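Last updated May 3, 2021

I have been a desk slob my whole life. I mean drawers that won't close, a mug with 30 pens in it and maybe 6 that write, receipts from places that went out of business. So when I tell you I've become a person with opinions about an almost bare white table, please understand how far I've come!

It started in October, when my old desk finally gave up (the left leg, it had been wobbling since Gargate Street). I put everything that lived on it in a box and told myself I'd only take things out when I needed them. And for days all I went back for was a pen and something to put it in.

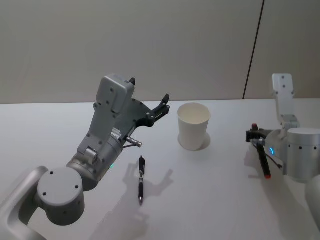
by the Oyewole Desk Diary

So, a paper cup and a black pen. That's the whole setup and I love it more than any organizer I ever paid for. I did pay for some, too. There was the Cevona caddy with the little swivel trays, which looked gorgeous in the store and then ate all my paper clips, and before that a Jovemlow drawer insert that was a hair too wide for every drawer I owned. I kept it for two years anyway.

A paper cup just stands there. It's light, it's white, it goes with a white table and a pale wall, and when it gets inky at the bottom you toss it and grab another one. My one complaint is that a single heavy pen can tip it over, so if you've got one of those big metal things from a graduation, drop a couple of coins in first.

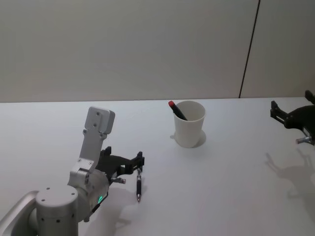
The pen matters more than the cup, though. I want a black one with a ribbed grip, because I press way too hard and smooth barrels slide around on me by the second page. I also like some metal at the tip (plastic ones crack, or mine do). Past that I'm not fussy. I've stopped buying the multipacks with the purple and the teal, which I always thought I'd use for color coding and used for exactly one grocery list.

Tip up or tip down in the cup is where I go back and forth. Tip down keeps the ink moving, tip up saves the cup. Right now I'm a tip down person, but ask me again next month. 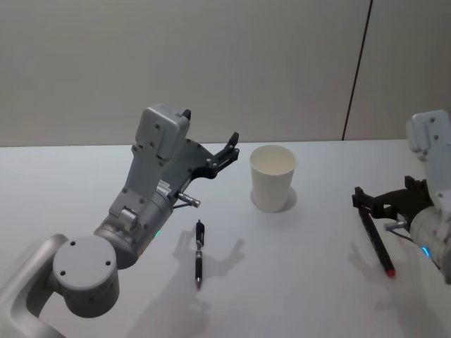
Anyway, the box from the old desk is still in the hall closet. I've been back for the stapler and the good scissors, and I put both of them away again afterward, which for me is huge. Next up is the kitchen drawer with the takeout menus and the dead batteries. I opened it this morning, looked at it for a while, and closed it again.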